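Gukico

Gukico is a maker of office furniture and acoustic screens, based in Prilelside. Best known for desk dividers, ceiling baffles and the Hayes range of high-backed seating. Supplies mostly to small and medium offices, some libraries, a few schools.

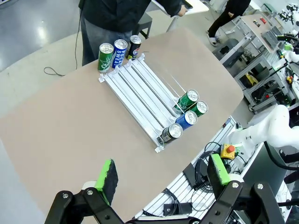 Prilelside, February

The company was set up by Branislav Sokol, a joiner by training, who had been fitting out shops and wanted steadier work. First product was a felt-covered desk screen, sold direct to offices in the town. It clamped to the desk edge and needed no drilling, a big part of its appeal to tenants in rented buildings. Orders came mainly by word of mouth at first – there was no catalogue until the third year.

Products

Desk screens. Still the largest part of sales. Pressed felt over a stiff core, sold in 14 colours. Early ones had a stitched edge, later replaced by a folded one after complaints of fraying. Older clamps do not fit current screens, though an adaptor is sold.

Hayes seating. Sofas and single chairs with tall padded backs and sides, meant for short meetings in open-plan rooms. Two facing sofas with a table between make what the firm calls a Hayes bay. The backs cut down speech noise but dont block it, and the company's own leaflets say the bay is not suitable for private talks. Covers are removable on everything except the corner unit.

Ceiling baffles. Hung in rows from wires, 50 mm thick. Used above canteens and reception areas where there is no wall space for panels. Can be hung level or stepped. Fitting is normally done by outside contractors.

Pikance. A line of free-standing partitions on castors, in two heights. Named by Sokol, who has never given a reason for the name. The taller version was withdrawn for a time and came back with a wider foot.
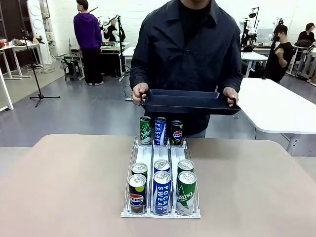 Pikance partitions link together with a fabric hinge, so a run can be set straight, curved or zigzag. The hinge wears out before the panel does, and replacement hinges are sold in packs of 2. Whiteboard facing is available on one side only.

Manufacture

Cutting and upholstery are both done at Prilelside, in a former dairy building. Frames are bought in. Offcuts of felt are shredded and used as filling for the seat bases, a practice started to save on waste charges and kept on since. The works runs a single shift – a night shift was tried and dropped. A second building, across the yard, holds finished stock and the showroom.

Reception

Trade reviews have been mostly kind about the screens, less so about the seating. Common complaints are the firmness of the Hayes cushions and slow delivery of non-stock colours, quoted at 11 weeks. The baffles have been praised for being easy to clean, with a vacuum brush or a damp cloth.
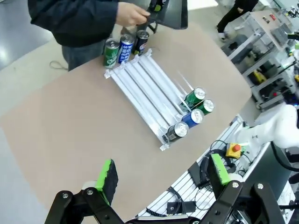
A dispute over the shade of grey in one large library order was settled without going to court. Gukico now sends out a fabric swatch for signature before cutting begins, and smaller orders are handled the same way. Cancelled orders are accepted up to the point the cloth is cut, not afterwards.

Ownership

Privately held. Sokol stepped back from daily running but still has a seat on the board and is credited with the design of the current clamp. The firm has no overseas branch, exports go thorugh agents.

See also

Acoustic panel
Open-plan office
Office partition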